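Keeping Birthday and Anniversary Records at Home

Households that mark birthdays and anniversaries over many years tend to gather cards, photographs, letters and guest lists. The following advice from Lonidel Household Services is intended for members who wish to keep this material in good order without giving up a whole room to it.

Begin with a single perpetual calendar, of the kind that shows dates without days. Enter each person's name and year of birth in pencil. A calendar of this type does not need to be replaced each January, and ages can be worked out at a glance. It should hang where the household already looks for appointments - the side of the refrigerator is usual.

Cards should be sorted once a year. Keep those with a written message and recycle those with a signature only. Remove paper clips, rubber bands and adhesive tape before storing, as all of these will mark the card in time. Glitter cards should be placed in their own envelope.

A box measuring 233 by 140 millimetres on the inside will take most folded cards standing upright. Use cardboard dividers labelled by decade, and write on the dividers before they go in. Do not fill the box so tightly that cards must be pulled out by the corner.
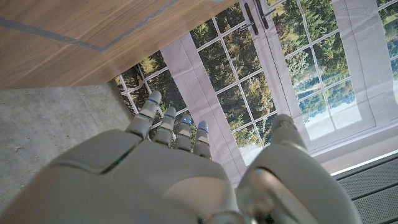
Zohreh Daneshvar writes that she sorts by person and not by decade, and that her family finds this far easier when a milestone birthday comes up and someone wants to put together a display. Either method is acceptable, provided that one is chosen and kept to.

Photographs should be labelled on the back with a soft pencil, near the edge, giving names and the age being celebrated. Ballpoint pen leaves a ridge that shows on the front. Store prints away from the kitchen, the laundry and any outside wall.

For a fiftieth or later birthday, members may wish to prepare a memory book. Ask each contributor for one page of no more than 500 words, and set the closing date a month before the celebration. Late pages can be added if the book is held in a ring binder.

Candles, ribbon and unused wrapping paper may be kept together in a shallow drawer. Candles soften in summer and should lie flat in their original packet, away from the hot water cupboard.

Contact Lonidel Household Services | Copyright Lonidel | Back to top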